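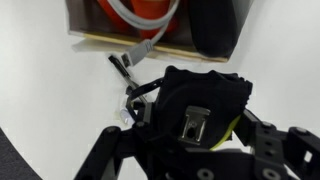

Wrist camera view with the gripper near the tote. Gray USB plug and pen-like rod above the gripper, cable running up into the container.

Setting up a loose-parts sorting station with one arm and one operator

Applies to: Rellwood accessory returns, Kuvwood and Phuthong sites
Revised February 2024

This page covers the changeover of a hand sorting table to a shared station, where the arm takes single items off a light surface and places them in a tote, and an operator handles everything else. It assumes the arm is already mounted, powered and calibrated. Wiring and network setup are in the installation guide.

What the arm does and does not take

Before the changeover, one person emptied a returns bag, separated the contents, checked each piece against the order in Pliltine and put it away. The arm takes over the middle step only. Emptying, checking and all exceptions stay with the operator.

Sort the item list into two groups before the first shift. Group A is rigid, separate and wider than a pen: rolls of tape, caps, small cases. Group B is anything with a cable, anything soft, and anything transparent. Group B stays manual until the site has its own pick records for those items.

During the November trial at Kuvwood the station handled 883 items. The arm placed 92 percent of Group A without help. Most of the remainder were pieces lying against a cable from another item, so the layout step below matters more than any setting in the software.

Step 1. Prepare the surface

Use a plain white surface and wipe it down at the start of each shift. Residue shows up in the wrist view as low-contrast patches and can be picked up as an object outline. Remove labels, pens and tools that are not part of the batch.

Step 2. Lay out the batch

Limit each batch to 10 items. Leave at least a finger's width between pieces. Coil cables and tie them before they go down; an untied cable crosses its neighbors and the arm will try to lift two things at once. 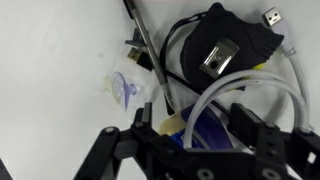

Cables in an unsorted cluster. The white one loops over and drops between the open fingers; the transparent suction cup lies below the black USB connector.

If the wrist view shows a cable between the fingers, do not start the cycle. Press Hold, wait for the arm to stop, and clear the area by hand. Starting anyway risks closing on the cable and dragging the rest of the cluster with it.

Transparent items are Group B for a different reason. On a white surface they have very little edge for the camera to find. Take them out at layout and put them directly in the manual tray.

Step 3. Place the tote

Set the tote open side up, inside the marked reach area, with flaps folded out of the way. Loose flaps or tape on the rim can catch a finger on the way down. Fill level matters too: once contents stand above the rim, swap the tote. Soft goods can go in first as a base layer. Long items go in last, and by hand.

Step 4. Run one item at low speed

1. Clear people from the reach area.
2. Select Single Item on the station screen.
3. Check that the approach is straight down and that the fingers clear the tote on both sides.
4. Confirm the pick, then confirm the place.
5. Repeat with a second item from the far side of the surface. 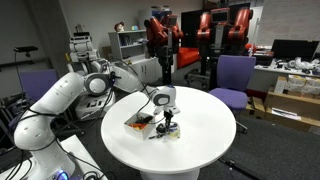 Arm with the gripper pointing down over the round table. Open white box, roll with blue band and a small black object grouped below.

Items close to the tote wall need the most attention in this check. If a finger would touch the wall, move the item and leave the tote where it is. Moving the tote means repeating the reach check.

Keep chairs pushed back from the table while the arm is live. The operator's seat belongs outside the marked line, turned so the station screen and the table are both in view.

Step 5. Hand over to the operator

After both test items pass, switch to Batch. The operator lays out the next batch on a tray while the current one runs, then swaps at the pause.

Changes to the operator role

The job moves from continuous handling to layout, checking and exceptions. Operators at Kuvwood reported less reaching and more waiting, and the waiting was the main complaint for the first 6 shifts. Two adjustments helped — preparing the next tray during the run, and moving the Pliltine check to the same screen as the station controls.

Pick targets per person no longer apply at this station. Supervisors should remove them from the shift sheet before go-live. Hold presses are logged for maintenance use and are not to be used in performance reviews.

Rotate operators at the midpoint of the shift. Anyone on rotation must be signed off on Hold, restart and manual clearing. Keep one fully manual table open so that returns can continue when the arm is down and so that people keep practice with Group B items.

Phuthong uses the same procedure with a smaller tote. Check the rim height setting before copying a Kuvwood profile.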